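Le bureau vide, cette promesse qui prend de la place

Depuis deux ans, on nous vend le plateau nu comme une hygiène de vie. Un grand bureau blanc, un parquet clair, plus un papier qui traîne. La marque Lerkidwood en a fait un programme, Pritwood un catalogue. J'ai voulu savoir où passaient les affaires.

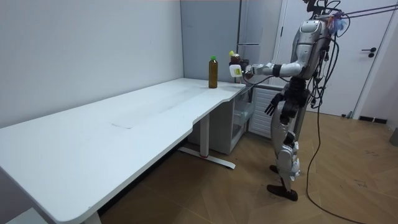 Radu Ilie
Chroniqueur maison

La réponse tient en un mot : ailleurs. Un bureau ne se vide pas, il se déverse. Les flacons, les stylos, le chargeur, tout part dans un tiroir qu'il faut bien loger quelque part, et le tiroir, lui, ne figure jamais sur la couverture du catalogue. Chez Gunawan, on m'a montré un modèle de plateau à 266 euros, au chant arrondi, creusé d'une encoche à l'avant. Très joli. J'ai demandé où l'on posait une bouteille. « À côté », m'a répondu le vendeur.

À côté, donc. Un plateau blanc mat pardonne peu : la moindre trace s'y voit, et l'on finit par ranger le flacon pour essuyer, puis par le ressortir pour s'en servir. Dans mon carnet, j'ai relevé 81 allers-retours en 10 jours entre mon bureau et mon tiroir. Pour une table censée me simplifier la vie, c'est beaucoup de marche.
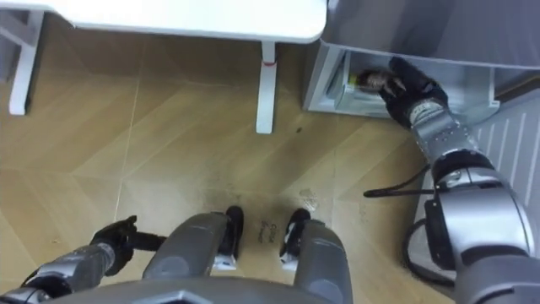
Le tiroir, grand oublié

Le rangement fermé a ses mérites. Il protège de la poussière et il calme l'œil. Mais un petit flacon au fond d'un tiroir blanc, parmi d'autres, devient vite introuvable, surtout si le bouchon est la seule chose qui dépasse. Urketti propose des séparateurs vendus à part. J'en ai essayé 2. Le premier glissait à chaque ouverture, le second occupait presque la moitié du compartiment.

Reste la question du passage. Un bureau long, posé de biais ou le long d'un mur, commande toute la pièce. Il faut de quoi reculer, se retourner, ouvrir le tiroir en grand.

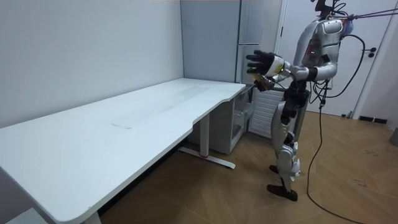

Les plans des fabricants oublient volontiers ce dégagement et dessinent les tiroirs fermés. Mesurez-les ouverts, puis ajoutez la place de vos genoux. Quant au plateau nu, je m'y suis essayé jusqu'en décembre. J'y ai remis depuis une lampe, un pot à crayons et la bouteille, que j'attrape maintenant sans me lever.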